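Bidar cell: pre-session safety checklist, PC disassembly task
Tralwood site. Comments by Rafsan Siriwardena, last revised January

Work through this before the first recorded attempt and again after any break. Mark each line OK, Not OK or N/A. A Not OK in section 1 stops the session.

1. Arms and stop circuit

1.1 Both emergency stops pressed and reset, one at a time. OK
1.2 Second arm parked behind the case, brakes on. OK
1.3 Gripper force set to the low profile. OK
Comment: the profile had gone back to default after the software update. Check it on the pendant, don't trust the start-up script.
1.4 Cable on the wrist free to move through the full reach into the case. OK
Comment: the right-hand end of the tower is the worst spot. Move there at slow speed once before recording.

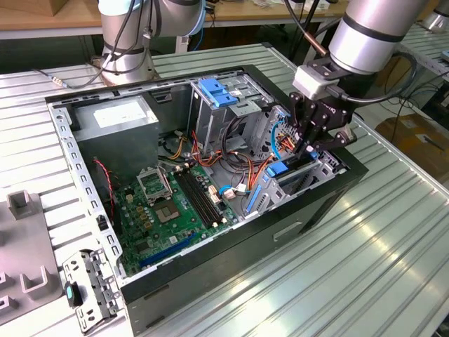
Lụa Tăng: slow speed is fine for the check, but please don't leave it on. We lost most of a morning at Graritz to attempts that were all at quarter pace, and the model learned to crawl.

Agreed. Line added to section 4.

2. The computer

2.1 Mains lead removed and put away in the drawer. OK
2.2 Side panel off and stored clear of the arms. OK
2.3 Sharp edges on the steel frame checked, cut-resistant gloves to hand. Not OK
Comment: one pair only, size small. More on order from Weerakoon.
2.4 Drive inspected for cracks and bent pins before it goes back in the pool. OK
Comment: drives are used again and again, so they do get knocked. Retire a drive after 500 lifts or at the first visible damage — whichever comes first. 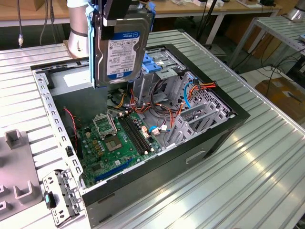 Fig. 2. Hard disk held upright in the gripper, over the open case.

3. Recording

3.1 Camera views match the reference stills. OK
3.2 Clocks on the arm controller and the cameras agree. OK
3.3 Free disk space more than 90 GB. OK
3.4 Start pose differs from the last attempt. Not OK
Comment: operators were starting from the same place every time. Vary the height and the side of approach. A start over the power supply is allowed if the fingers stay clear of the metal.
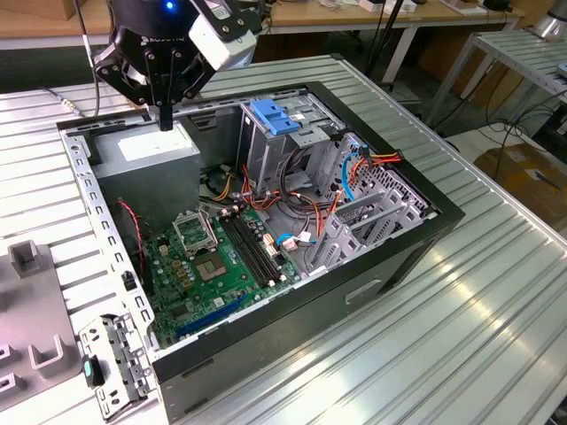

Reading time: 2 min

3.5 Failed attempts kept and labelled as failed. OK
Comment: do not delete them. A dropped drive or a snagged wire is a useful example provided the label is right.

4. During the session

4.1 Speed back to normal after the reach check. OK
4.2 Hands out of the cell until the arm has stopped and the operator has said "clear". OK
4.3 Operator changed or rested after every 10 attempts. Not OK
Comment: the log shows longer runs. Grip errors go up late in a run, and so do near misses with the wiring.
4.4 Cables in the case pushed back to a safe position between attempts. OK

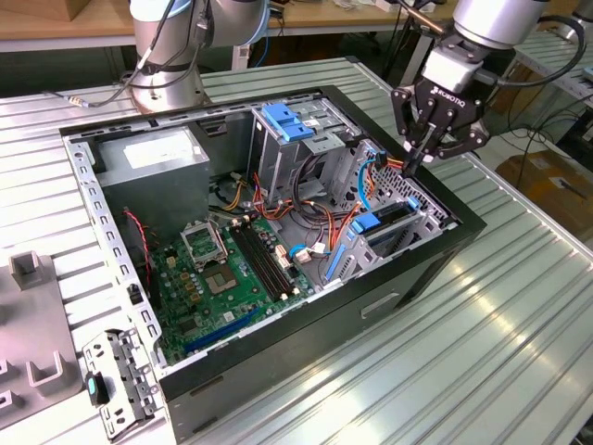

They don't need to go back to exactly the same place. Some variety is wanted here, but no loop should stand where a finger could hook it on the way out. If one does get hooked, stop, open the gripper by hand control and note the attempt number.

Open items: 2.3, 3.4, 4.3. Recheck by Lụa Tăng before the next session.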